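Anyone running a single console over mixed firewalls? Is the "unified view" real?

Community > Network Security > Policy Management
Posted Dec 11, 2022 by tpaquette_net

I look after the network for a mid-sized distributor with offices in Tornorbridge and Grindon. We have ended up with three kinds of firewall: a physical pair at each office, a virtual one in front of the VM cluster, and whatever the cloud provider calls its rule groups this year. Between them there are 779 rules. I know the number because I exported them all into one spreadsheet in September and have regretted it ever since.

My boss sat through a demo from Grewal and came back convinced we should buy their policy manager. The pitch is one screen, every rule, every vendor, with a path checker that tells you whether host A can reach host B and which rule allows it. It looked great in the demo. Demos usually do.

Things I can't get a straight answer on:

Does it read the cloud rules live, or does it pull a copy every so often and call that live?

When it flags a rule as "unused," what is it going by? Hit counters on our older pair reset on every reboot, so I don't trust anything built on them.

If I push a change from the console and somebody else has edited the box directly, who wins?

The license is priced per device, and they want to count each virtual context as a device. Is that normal?

I'm not against buying something. I just don't want to pay for a fancier spreadsheet. If you've lived with one of these for more than a trial period, please tell me what it was like.

Tanner Paquette

mgrant_ops

Lived with one for two years, not Grewal but the same idea. Short version: the reading side is decent, the writing side I would leave turned off until you've watched it for a good long while.

On your first point, ask them for the polling interval in writing. Ours was advertised as continuous. What it did was listen for change events from the physical boxes and pull the cloud side on a timer, and the default on that timer was 300 minutes. So for five hours you could be looking at a map of a network that no longer existed. You could shorten it, but then we ran into API rate limits on the cloud account and other tools started failing. We settled on a middle value and put a note on the dashboard telling people to hit refresh before they believed anything.

Unused rules: you're right to be suspicious. The better products work from traffic logs and ignore the counters, but then you need to be logging on every rule, and I'd bet you aren't. We weren't. We found 243 rules marked as unused and close to half of them simply had logging off. A coworker disabled a batch of them before anyone caught on and we lost the backup link to the second site for an evening. The tool did exactly what its manual said it did. The manual was on page 100-something of a PDF that sales never mentioned.

What I'd do before signing:

Run it read-only against a copy of your configs, including the ugliest one. Don't let them pick the sample.

Make a change by hand on one firewall while the console is open and see how long it takes to show up.

Give the path checker a path you know is blocked by something odd, like a NAT rule that fires before the policy does. Ours got plain routes right every time and NAT wrong often enough that I still trace those by hand.

Find out where the credentials live. You're about to put admin logins for every firewall you own into one box. That box needs better protection than the firewalls, and I've seen it parked on the general server VLAN more than once.
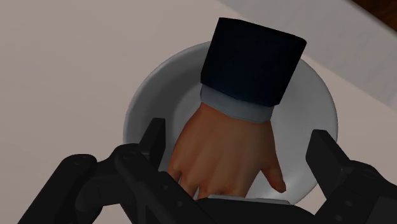

White plate on a pale gray tabletop.

As for who wins on a conflicting edit, on ours the console won, silently, and that was the default. There's usually a setting to make it stop and warn you. Test it, don't take their word. And if the warning only appears as a small icon in the job list, treat that as no warning at all, because whoever is pushing changes at eleven at night will not look at the job list.

One more thing in its favor, so I don't sound completely sour. Audit time got shorter. The auditors like a report with a date on it, and it produced those without me staying late. Whether that's worth the price depends on how many audits you get.

rule_zero

just use the vendor tools, each one has its own manager and they're free or close to it. these all-in-one things are always a year behind on new firmware. we upgraded one pair and the console refused to talk to it until the next release came out

Gretton_Lee

I disagree with the post above, at least in part. "Just use the vendor tools" is fine if every path you care about stays inside one vendor. Tanner's don't. A packet from Grindon to the cloud crosses a physical firewall, probably the virtual one, and then the cloud rules, and none of the vendor managers will show you more than its own piece of that trip. The firmware complaint is fair, though. Get the supported version list before you upgrade anything, and ask how old the last three entries on it are.

About the licensing. Counting each virtual context as a device is common, and it is also negotiable. We run over 100 contexts and would have paid more for the console than for the firewalls. They moved to per-chassis pricing after we asked twice and mentioned we had another quote. Check what happens to the count when a VM firewall scales out for a few hours, too. One vendor wanted to bill us on the peak.

I'd also question whether you need a product yet. 779 rules across three platforms is a lot to read but it isn't a lot to clean up. My guess is that a good share are duplicates, old project rules, or "temporary" any-any entries with the name of somebody who left. A console will draw you a very nice picture of all that and it will still be a mess. We cleaned first, one zone at a time, with a plain naming rule: owner, ticket, review date. It was dull work and took most of a winter. After that the trial went much better, mainly because we could tell when the tool was wrong.

If your boss has already promised somebody a purchase, then ask for a 12-month term and no auto-renewal — the three-year discount looks good right up until the product gets merged into something else. Ask for the export format as well. If your rule comments and owner tags can't come back out in a file you can read, you'll be retyping them when you leave.

Comment from tpaquette_net

Thanks, this is more useful than the whole demo. I checked and logging is off on more rules than I'd like to admit, so the unused report would have been junk. I've asked Grewal for the polling interval in writing. So far they've sent me a brochure.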